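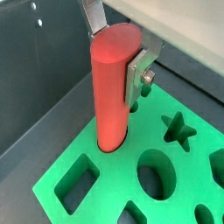
Issue 11, page 40

How Do You Test a Robot's Grip?
June 5, 2019
By the Doltivholm Science Pages

Shares: 100 | Comments: 11

A gripper is the part of a robot arm that does the job of a hand. Most grippers are simpler than a hand. The common kind has two fingers that move toward each other and away again. It has no thumb, no palm to speak of, and no skin that can feel.

Engineers can buy many different grippers for the same arm. To choose one, they give each gripper the same job and write down what happens. At the Nunberg workshop in Doltivholm, the job is a shape sorter. You may have used one when you were small. Each piece has a hole that matches it, and the piece has to go in the right way around.

The red cylinder is the first piece in the test. A cylinder is a shape like a can or a candle. Its ends are round, so it can be turned any amount and still match a round hole. That makes it the easiest piece to line up. A star is harder, as every point has to meet its own corner of the hole.

What makes it difficult

Putting a peg in a hole involves several small jobs, done in order.

The arm has to know where the hole is. It has to hold the peg upright. It has to move the peg over the hole, lower it, and stop pushing at the right moment. A mistake in any of these can spoil the ones that follow. If the peg leans, its bottom edge lands on the rim and it jams.

The space between the peg and the side of the hole is called clearance. A peg with a lot of clearance drops in easily. A peg with very little must be almost perfectly straight. Try this with a marker and its cap. Hold the cap crooked and push gently. You will feel it catch.

The metal fingers and the soft fingers

Two grippers are being compared. The Fostatine has stiff metal fingers. The Cruickshank has soft fingers that bend a little when they close.

Stiff fingers keep the peg where it is put. When the arm moves down, the peg moves down by the same amount. The bad side is that stiff fingers do not forgive. If the arm is slightly off to one side, the peg presses on the rim and something has to slip.

Soft fingers give way. A peg that touches the rim can tilt and slide toward the hole. But the same softness lets the peg swing while the arm is moving, and then the computer is no longer sure which way the peg points.

Each gripper gets 100 tries with the cylinder. The workshop set the same squeezing limit for both. It also set the same lowering speed, which is slow. Between tries the sorter is emptied and moved to a new place, so that the arm cannot simply repeat the motion it used last time.
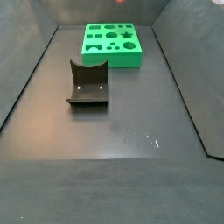
Esko Jääskeläinen asked whether it was fair to use the same speed for both grippers, when the soft one might do better if it were allowed to go even slower. He thought each gripper should be tested at its own best speed, and the two best results compared.

It is a good question, and engineers disagree about it. Using one speed makes the test simple to read. Using the best speed for each takes longer, but it tells a buyer more. The workshop will run the second kind of test in January.

In the first round, the Fostatine missed the hole 11 times. The Cruickshank missed it 40 times. A miss was any try that ended with the peg outside the hole or stuck on the rim. Most of the soft gripper's misses came after a long sideways move, when the peg had time to swing. With short moves the two grippers were close.
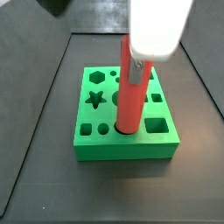 The star comes next, and the order may change. A soft finger could help a star settle into its corners. It could also let the star twist. Until the tries are done, both are only guesses, and a guess made before a test is called a prediction. Write yours down before you read the next issue.

Words to know

Clearance - the space between a peg and the side of its hole.
Gripper - the part of a robot arm that holds things.
Rim - the edge around the top of a hole.
Prediction - what you think will happen, stated before you test it.

Contact the Science Pages | Copyright 2019 | Back to top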